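瓶子上的字越来越多了

我家楼下的便利店今年换过两次招牌，第一次换成英文，第二次换成小写的英文。店主解释说小写显得亲切。我问他那以前的大写是不是显得不亲切，他想了想，递给我一张集点卡。

从那以后我开始留意包装上的字。人到了一定岁数，总要找点不花钱的爱好，有人钓鱼，有人在阳台上养一些最后会死的植物，我读包装。吃早饭的时候读燕麦的袋子，等水开的时候读茶叶罐，牙膏管我能背下来半支。妻子说这跟嗑瓜子差不多，停不下来，也不长肉。

读多了就发现，包装上的字分两种，一种是法律要你写的，一种是你自己想写的。前一种字小，颜色淡，常常印在接缝上，拐过一个弯才能读完。后一种字大，有留白，讲故事。一袋饼干会告诉你它的初心，一盒鸡蛋会告诉你它在哪片山坡上思考过人生。至于那盒鸡蛋是哪天生产的，你得把盒子倒过来，对着窗户，像验钞一样。

我手边有一包叫Bite的坚果，正面写着“咬住当下的每一刻”。当下的每一刻里有多少盐，写在背面的折边底下，要用指甲撬开。我撬开了，看完以后觉得还是正面写得好。

去年十一月我参加过一次同学聚会，座中有位老同学在做品牌文案，服务过一个叫Lanell的洗发水。她说客户给的要求是“要有温度，要有呼吸感，要让人一看就想起外婆”。我问她，外婆用什么洗头。她说外婆用肥皂。后来那瓶洗发水上印了整整一段关于月光和井水的话，我数过，五十四个字，没有一个字涉及头发。

她倒也不惭愧。她说文案的本事就在这里，谁都知道洗发水是洗头的，你再写洗头，老板要问你凭什么收钱。这个道理我听了觉得哪里不对，但她那天抢着买了单，我就没有往下追究。
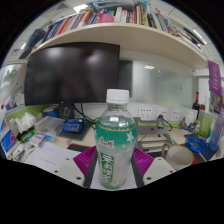 我一向认为，包装上的字最值得研究的是它的朝向。横排是给人看的，竖排是给人感觉的。凡是商家想让你觉得这东西有来历，字就会竖起来，再找一种毛笔体，笔画要飞，飞到认不出来最好，认不出来才叫底蕴。你看这只饮料瓶，绿色的标签，上头撒着雪花似的白花，红色的书法字占住左边，底下再垂一条竖排的白字，上沿还滚了一道细细的金色点线，打扮得像要去吃喜酒。我对这种瓶子没有意见，我自己过年也穿得差不多。只是一件事让我想不通：竖排本来是给从右往左读、手里有一整个下午的人预备的，如今印在瓶子上，卖给边走边拧盖子的人。

古人往瓶瓶罐罐上写字，倒是省得很。酒坛上贴一个“酒”字，药罐上贴一个药名，贴错了要出人命，所以写的人手不敢抖，也不敢抒情。我有时候想，要是哪个掌柜在酒坛上写“愿你归来仍是少年”，客人大概会先闻一闻，怀疑里面装的是醋。

我有位土耳其朋友，叫Cengiz Tuncer，在这里教了很多年书，中文说得比我快。他初来的时候靠包装认字，进步神速，副作用是说话带着一股标签味。有一次他请我喝汤，郑重地介绍：“甄选食材，匠心慢炖，开盖即享。”我问他炖了多久，他说十五分钟，罐头的。他还以为“匠心”是一种配料，因为到处都有，想必是便宜的那种。我没有纠正他，我觉得他的理解比字典准确。

另一位朋友Kaede Sakai看问题更宽厚一些。她在印刷厂做过校对，据她讲，包装是世界上最难校的东西，书错了一个字可以出勘误，盒子错了一个字只能连夜找人贴标签。她校过一款叫Stekano的保温杯，外盒上“保温”印成了“保湿”，一共五百个，已经装箱。厂里开会，有人提议干脆改口说这杯子确实保湿。最后还是贴了。她说贴标签的那天晚上，所有人都很安静，只听见撕纸的声音，那是她职业生涯里最接近参禅的时刻。

听完这个故事，我对那些字就多了一点同情。它们也是有人一个一个看过去的，看的人多半在加班。那些月光、井水、山坡和初心，写的人未必信，校的人未必读得下去，最后落到我手里，我在等水开。

但同情归同情，账还是要算。我量过厨房里一瓶Sterum的洗碗液，正面的字最大的有两指宽，背面“勿入眼”三个字要戴老花镜才看得见。这就形成了一个局面：你得先戴上眼镜，才能知道不该让它进眼睛。好在戴上眼镜以后也不太容易进去了，设计上也算是自洽。

有人说这是小题大做，包装嘛，拆了就扔。可是一个普通人一年里正经读过的书有几本，读过的包装又有多少？我做过一个不科学的统计，从早上刷牙到晚上吃药，一个星期天在家，眼睛扫过的包装文字大约1603个，同一天我读的书，二百七十三个字，读到那里睡着了。按这个比例，真正在教我们怎么说话的，恐怕是那些盒子和袋子。难怪现在人人开口都像要上架。我外甥去相亲，自我介绍说自己“性格温润，回味悠长”。对方问他做什么工作，他说了，人家又问保质期多久。两个人后来居然处得不错。

我不指望谁来整顿。字大字小有规定，字真字假也有规定，字酸不酸，目前还没有哪个部门愿意管，我也不愿意他们管，管起来只会多出一行小字。我只有一个很低的要求，开口处请把“由此撕开”印得明白一点。上个星期我对着一包榨菜找那个缺口，找了一圈，四条边都写着“传承”，就是没有一条撕得开。

后来用的剪刀。剪刀也是新买的，装在一个硬塑料壳里，得先有一把剪刀才能打开。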